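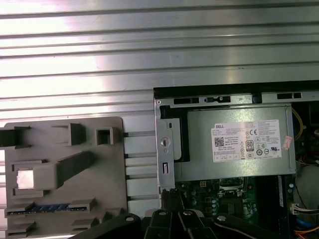
Pirjo Lappalainen schreibt, die Kakedura sei die erste Decke, um die sich bei ihr im Wohnzimmer alle streiten, und sie habe deshalb gleich eine zweite in Moosgrün bestellt. Kann ich so was von verstehen!

Kakedura Wohndecke von Harju
95 Euro, Versand inklusive

Also, ich geb's zu: Ich hatte schon drei Decken auf dem Sofa liegen und wollte wirklich keine vierte. Dann kam die Kakedura ins Lager, ich hab sie nur mal kurz aufgefaltet (zum Prüfen, klar), und seitdem liegt eine bei mir zu Hause. Sie ist aus Schurwolle, ziemlich dicht gewebt und hat an beiden Schmalseiten kurze Fransen, die auch nach dem Ausschütteln noch ordentlich aussehen. Im ersten Moment fühlt sie sich ein bisschen fest an, das gibt sich nach ein paar Abenden.

Es gibt sie in sieben Farben. Mein Liebling ist Rostrot, das macht sogar aus meinem grauen Schwedensofa was Gemütliches! Moosgrün fällt in echt dunkler aus, als man denkt, und Sand ist eher ein warmes Beige. Wer unsicher ist, schreibt mir kurz, dann schicke ich ein Stück Stoff mit.

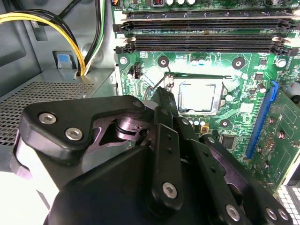

Schwarzer Robotergreifer vor grüner Hauptplatine in einem offenen PC-Gehäuse.

Zur Kakedura von Harju: sieben Farben, 130 x 180 cm.

Waschen: Wollprogramm bei 20 Grad, wenig schleudern, flach trocknen. Meistens reicht es aber, sie über Nacht auf den Balkon zu hängen. Bitte nicht in den Trockner, meine Schwester hat's probiert und besitzt jetzt eine sehr hübsche Babydecke.

Lieferzeit: Rostrot, Sand und Moosgrün sind da und gehen sofort raus. Die anderen vier Farben kommen am 16. November wieder rein, vorbestellen könnt ihr sie jetzt schon. Zurückschicken geht natürlich auch, solange die Decke unbenutzt ist und das Etikett noch dranhängt.

Passt gut dazu: der Kissenbezug Gekex im gleichen Farbton, mit Reißverschluss, ohne Füllung.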